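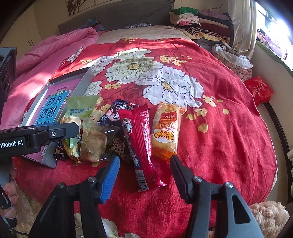 Figure 4. Packaged snacks on a flowered quilt, beside and partly over an open gray box holding a book.

4.2 The bed as a sorting surface

Beds came up in our material far more often than the interview guide had allowed for. We had asked about counters, tables, shelves and the floor. Of the 200 sorting episodes recorded in the Mikport homes, 162 took place at least in part on a bed, and in most of those the bed was made and the covers were still on. Small packaged goods, school materials and folded clothing were the most common contents.

Residents gave practical accounts of this. A bed is wide, it can be reached from more than one side, and things put down on it stay more or less where they are put. Several people also mentioned that a bed has to be cleared before night, so a job begun there in the afternoon will be finished. Tables did not carry the same deadline, and two of the households had piles on a dining table that had been there since September.

A soft surface has its own costs. Light packets slide into folds, and a box with a raised rim tilts when someone leans on the mattress. Patterned covers add to the difficulty. In Figure 4 the large blossoms and scattered yellow flowers of the quilt compete with the wrappers, some of which are themselves yellow or green. Residents with printed bedding reported overlooking small items more often than those with plain bedding, although the difference was modest and rests on self-report.

4.3 Containers and what gathers in them

Following Tapia, we separate storage containers, which have a settled place, from holding containers, which are picked up because they are at hand. Shoe boxes, lids and gift packaging made up most of the second group. The coding was done by Pilar Figueroa and checked by Estela Sepúlveda, and disagreements were settled by going back to the item lists.

Holding containers were seldom limited to one kind of thing. Snacks and school materials shared a container in all five homes with young children. Flat items such as books and folders tended to form the bottom layer, with sweets and packets on top.

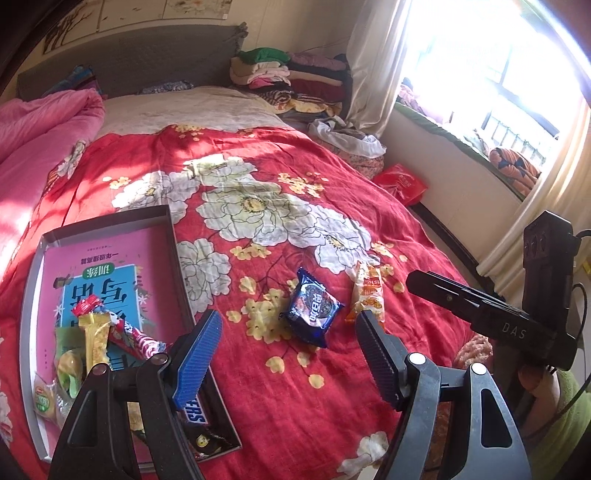
Figure 5. Open gray lid with an upside-down pink workbook under a small heap of treats; a dark blue cookie pack lies outside it on the bedspread.

Figure 5 has this arrangement. The workbook, whose cover text includes 一年级语感篇, lies beneath a striped candy stick wrapper and several packets, and a Snickers bar is near one corner. We coded the book as the base and the treats as the load. Packets lying out on the bedspread were coded separately as unassigned — a category that made up a large share of the almost 2000 items in the Mikport set.

The Flinside scheme would have entered the workbook and the treats as a single mixed lot. We kept them apart so that base and load could be compared between homes. The Skultidberg scheme allows either reading, and its results for mixed containers are set beside ours in the next section.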